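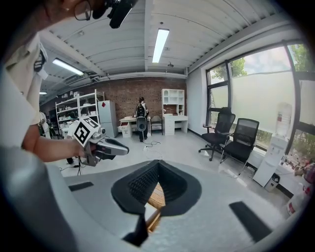 Do I need any experience to sign up?
Just ordinary household know-how. If you've ever cleared off a coffee table before company came over, you already know how to do what we'll be asking for.

I'm Sumaiya Siddiqui, and I'm looking for 11 people to join the spring round of the Grindesgate tidying sessions. We spend a morning or an afternoon with everyday household things — tissue boxes, baskets, trays, the small stuff that piles up on a side table — and we put them in order, mess them up again and put them back in a different order. I know how that sounds! People come in a little skeptical and then get weirdly competitive over where the remote should go.

The room is a big one with a brick wall at the back, good bright lights overhead, shelves and a fridge (bring your lunch, put your name on it). You'll mostly be on your feet at a table, so wear shoes you can stand in for a while. Flat ones, please, there are cables on the floor in places and I'd like everyone to stay upright.

What you'd be doing

You'll get a table and a handful of objects, and a card with a short task on it. Move the tissue box to the other side. Turn the basket so the open part faces you. Make the table look ready for a guest. Some cards are very exact and some leave it all up to you, and the second kind is where people really surprise me. Last November one group spent most of an hour arguing about which way a tissue box ought to face, and I loved every minute of it.
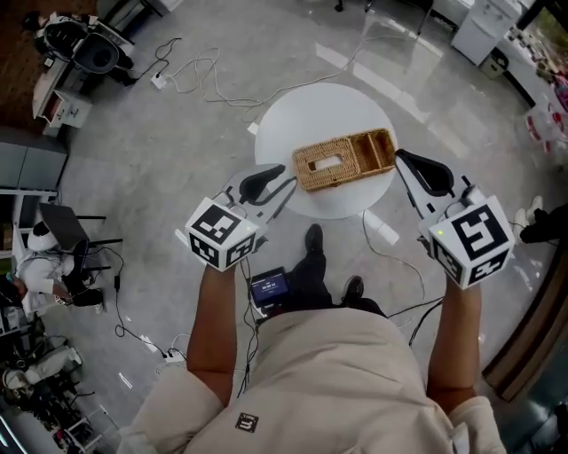
Wicker tissue box with a side compartment, on the round white table.

That box is a good one to start on, by the way. Tissues on one side and an open divided part on the other, so there's always a decision to make about what goes in there.

Who I'm looking for

Anyone 18 or over who can stand and use both hands comfortably for a stretch at a time. Neat people, messy people, people who have moved four times in two years and have opinions on storage. I'd especially like to hear from folks who didn't do the fall round, but if you did and want to come back, write to me anyway and I'll see what I can do.

Pay and times

Each session pays $55 and lasts three hours, with a proper break in the middle. You can sign up for one or for as many as four. Parsa Housewares is lending us most of the objects and Keltulard covers the pay, which goes out the week after you come in.

How to apply

Leave a note at the Drundico front desk, Room 243, with your name, a phone number and the times of day that suit you. Mornings fill up first, so if you can do afternoons, say so in big letters. A line or two on the messiest surface in your home would be great too — I read them all.

Posted 2/24/23. I'll call people back in the order the notes come in.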